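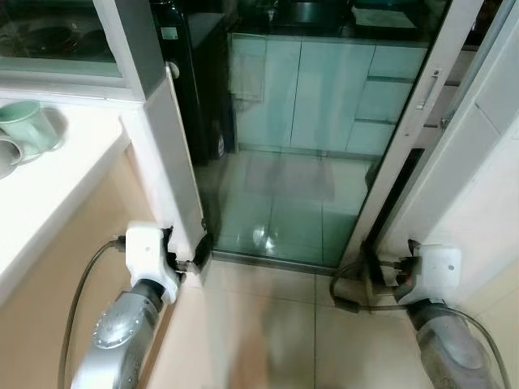

Skalau house retrofit, progress to 8/21/19. Draft study is done for the first block and the numbers are better than we hoped for. Blower door came in at 1605 on the first run, 1595 after Arnar Gunnlaugsson taped the attic hatch, so the hatch was never the big leak. Sliding doors are next. The one in the photo has the pale aluminum frame, a post that goes right down to the floor, and that bottom corner by the track is where we want the new sweep seals tried first. Quote from Stulard is in, Custell still owes us theirs.

Tenant survey: 126 forms back. Most complaints are cold bedrooms, then street noise, then bills. Dalia Luik is typing them up now and will send teh full table when it's clean. A few people wrote whole letters on the back - worth reading, will scan.

Money. Spent 500 on survey printing and postage, all under the outreach line. Nothing drawn from contingency. We would like to move what's left in outreach over to door seals, please confirm by email if that's OK.

Behind on: the Kombo vent units. Supplier shipped the wrong collar size, replacements promised for later in August. Two bathrooms waiting on them. Arnar is fitting the rest of the ducting in the mean time so no crew hours lost so far.

Next report will have the second block tests plus the seal costs.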